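Hardwax Oil on Interior Timber: Frequently Asked Questions
Turnberg Joinery Finishes, technical help pages

What is hardwax oil?
A blend of drying vegetable oils and plant waxes, thinned so that it can be brushed or rolled. The oil soaks into the surface fibres and cures there. The wax stays nearer the top and gives most of the water resistance. The finish has very little film thickness compared with a varnish, so it can be patched locally.

Which products do these answers cover?
Novar Clear, Novar Matt and Sison Raw. All three are for interior use only. Trendia worktop oil is a separate system with its own data sheet and should not be mixed with any of them.

What is the difference between Novar Clear and Sison Raw?
Novar Clear deepens the colour of the timber, much as wiping it with a damp cloth does. Sison Raw contains a small amount of white pigment which offsets that effect and keeps pale woods close to their sanded colour. It should not be used on walnut or other dark timbers, where the pigment collects in the pores and shows as grey flecks.

How should bare wood be prepared?
Sand in steps, finishing at 150 grit for floors and 180 grit for furniture. Do not go finer than 240. A very fine surface takes up less oil, and the second coat tends to sit on top and stay tacky. Remove dust with a vacuum and then a dry cloth. Tack rags containing resin leave a residue and are best avoided.

Do I need to remove pencil marks first?
Yes. Graphite is sealed in by the first coat and cannot be wiped off afterwards. Use a clean white eraser, then a light pass with the final grit along the grain. Check the surface with a lamp held low to one side before opening the tin.

Can I apply it over old varnish?
No. The oil cannot get through a varnish film and will not cure properly on top of it. Sand back to bare wood, including corners and edges. Over an old oil or wax finish, clean thoroughly and try a small hidden area first.

How much do I apply?
Less than most people expect. Two thin coats are the standard system. Work the first coat across the grain with a short-bristled brush, then lay it off along the grain. After 20 minutes, wipe away anything that has not soaked in. The second coat needs only half as much.

How long does it take to dry?
Leave 12 hours between coats at normal room temperature with a window open. The surface can take light use after two days. Full cure takes 14 days, and until then no rugs, mats or wet cloths should be left on it. Cold or damp rooms slow this down considerably - in February an unheated workshop may need twice as long.

Why has my surface dried patchy?
Usually because surplus oil was not wiped off, or because the grit sequence varied from one area to the next. Differences in sheen can be evened out with a white pad and a very small amount of fresh oil. Differences in colour generally mean sanding again.

Some parts of the board look darker than the rest. Is that a fault?
Not as a rule. Where the grain curves, more end fibre reaches the surface and more oil is drawn in. Oval and looped figure will therefore stand out more after finishing. Sison Raw reduces the contrast but does not remove it.

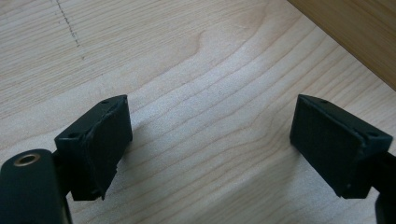 Oval grain figure in a pale wood surface.

How do I judge the colour beforehand?
Oil an offcut from the same batch and look at it in daylight and again under the room lighting. Strong sunlight makes pale timber look almost white and is a poor guide on its own. Kilian Marti in our sample room can supply finished test pieces in the main species.

How do I clean an oiled surface?
With a well-wrung cloth and a neutral soap. Do not use microfibre pads, steam cleaners or anything containing ammonia. Dry off standing water straight away.

How should I dispose of used rags?
Oily rags can heat up and catch fire without a flame. Lay them out flat outdoors to dry, or soak them in water and keep them in a closed metal container. Never leave them in a heap or put them in a pocket or bin.

How long does an opened tin keep?
Nearly 4 months if the rim is wiped and the lid pressed down fully. A skin on the surface can be cut away and the rest strained. If the oil has turned to jelly, discard the tin.

Who do I contact with a question not listed?
Technical queries go to Ehsan Sadeghi, trade accounts to Radosław Górecki. Please give the batch code from the base of the tin.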